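Kitchen-Table Money: Tips for Getting the Household Paperwork Sorted

June 27, 2019

If you've been putting off your paperwork since May, this is your week! I do mine at the kitchen bench with a pot of tea and the radio going, and I've come to really look forward to it. With the end of the financial year nearly on us, here's how I keep the super statements, share bits and bank letters from taking over the fruit bowl.

Start with one drawer

Pick a drawer, preferably the one under the cutlery that's full of dead batteries and takeaway menus. Empty the lot onto the bench. Anything with a dollar sign on it goes back in, everything else finds another home or the bin. I line mine with baking paper (sounds mad, works beautifully) so the folders slide in and out without catching.

Three folders, three colours

I use 3 plastic folders from the Dogar discount shop. Green for money coming in: payslips, dividend statements, interest. Red for money going out. Blue for things that just sit there, like super, term deposits and the managed fund. Write on them in fat marker, and date every page in the top right corner as you file it. When you want last year's fund statement you'll have it in your hand before the kettle boils!

Thermal receipts fade

They really do, and faster if the drawer is near the oven. Photograph them the day you get them, then file the paper as well. Keep them out of plastic sleeves if you can, as some plastics make the fading worse. A plain envelope is perfect.

The pantry door chart

I love this one. Tape a sheet of graph paper inside the pantry door and once a month put a dot on it for your total savings. Once a month, mind you! When the market has a wobble it's very tempting to check the balance every morning with your toast, and all that does is ruin the toast.

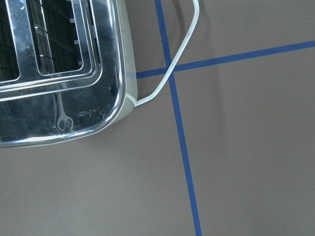

A monthly dot smooths all of that out, and after a year or so you've got a line you can look at while you're hunting for the rice. Ours started when we were saving our first $2,000 for the rainy day account, and I still have that sheet, tomato sauce stains and all.

Watch the fees with a highlighter

Go through each statement with a yellow highlighter and mark only the fees. Add them up on the back of the page. When I did this with our old Skimanetti account I found 8 separate charges I'd never noticed, and I had a lovely time on the phone getting them explained one by one. We ended up moving to Asard, with a much shorter fee list.

Shredding without a shredder

Soak old statements overnight in a bucket of warm water, squish them up by hand and put them through the compost with your veggie scraps. Pull out staples and plastic windows first, and leave the glossy brochures out of it. Ours goes under the lemon tree.

Next up I'll be tackling the shed, starting with the jars of mixed screws I brought home from the Claltham markets.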